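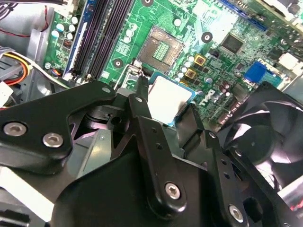
How do I list my caravan or motorhome for consignment sale with Korus?

Complete the consignment form at the front counter or request one by email. A member of the sales office will contact you to arrange an inspection. Your vehicle is advertised once the inspection report and the signed agreement are both on file.

What types of vehicles are accepted?

Korus accepts touring caravans, camper trailers, campervans and motorhomes up to 9 metres in length. Fifth-wheelers are considered on application. Slide-on campers are not accepted at present.

What documents must I provide?

- Current registration papers in the name of the seller
- Proof of identity
- Gas and electrical compliance certificates, where fitted
- Service records, if held
- A finance payout letter, if money is owing on the vehicle

Photocopies are accepted for service records only. All other documents must be sighted in original form.

Can I sell a vehicle that is still under finance?

Yes. The outstanding amount is paid directly to the lender from the sale proceeds, and the balance is paid to you. If the sale price will not cover the payout figure, the difference must be lodged before the vehicle is released to the buyer.

Who sets the asking price?

The seller does, after receiving a written appraisal. Korus may decline to advertise a vehicle where the asking price is well outside the appraised range. You may change the price once during the agreement at no charge.

How long does the agreement run?

The standard term is 121 days from the date of signing. Either party may end the agreement earlier with 16 days' written notice. A storage fee applies to vehicles not collected by the end of the notice period.

How is the buyer's deposit held?

Deposits are held in a separate Trustport account until settlement. They are not released to the seller in advance for any reason.

May I leave my awning, annexe and other accessories with the vehicle?

Accessories included in the sale must be written on the inventory sheet. Please remove bedding, crockery, food and personal papers before delivery. Korus does not accept responsibility for items left in the vehicle that do not appear on the inventory.

Does my own insurance need to stay in place?

Yes. Your policy must remain current until settlement. You should tell your insurer that the vehicle is being kept at our yard and is offered for sale, as some policies treat this as a change of circumstances.

Are test drives supervised?

All motorhome test drives are accompanied by a staff member. Caravans are not towed off the premises before a deposit has been paid.

Where are vehicles kept?

Most are kept at the Peñalver Road yard, which has 42 bays. Vehicles over 7 metres are parked along the rear fence. Sellers who wish to visit their vehicle should telephone first.

Is the yard open all year?

The yard closes for the last week of December. Agreements are extended by the length of the closure.

Whom should I contact about a complaint?

Please write to Elvira Restrepo, Customer Relations, at the Peñalver Road office. Include your agreement number and a daytime telephone number.

Page last reviewed April 30, 2018.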